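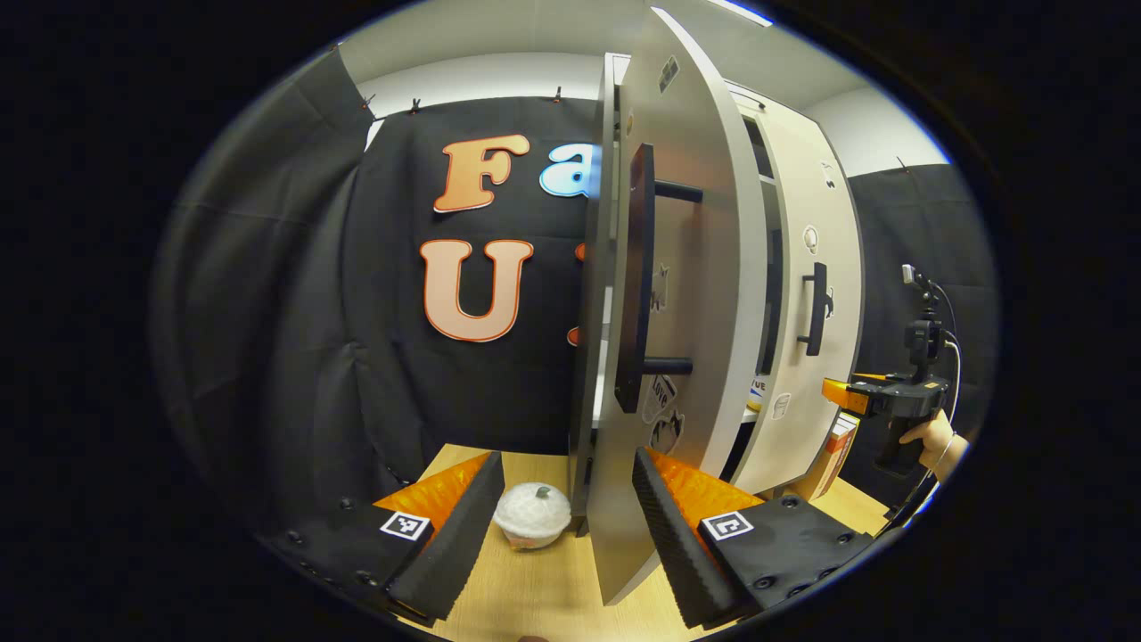

Good practice for hand-held grippers fits on one page at Flurkmont, and the woman who wrote that page is delighted to talk about every line of it. Her favorite is the one about markers. The square black-and-white marker on top of each finger has to face up and stay clean, she says, and that goes for a simple job with a little pumpkin-shaped container as much as for anything hard. "If I can't read both squares, I don't know how far apart the fingers are. It's that simple, and I love that it's that simple!"

Robots & Work | 4 min read

The page has 9 rules. It started with 158, most of them copied from an old Mastov machine manual, and she laughs about how long it took to let go of them. "People had stopped reading at rule 7. Who could blame them?"

She gets most excited about cabinet doors. Pull by the handle, open the door all the way, and let go before you reach for anything else. "A half-open door is a mess to learn from. Is it opening? Is it closing? Make up your mind!"

When two people share a table, they agree out loud who moves first. That one came from the Mesdale team, who had been doing it for months, and she says she wishes she had asked them sooner.

A new draft goes up on the wall in March. She still wants a rule about cables, and she's on her sixth try at the wording.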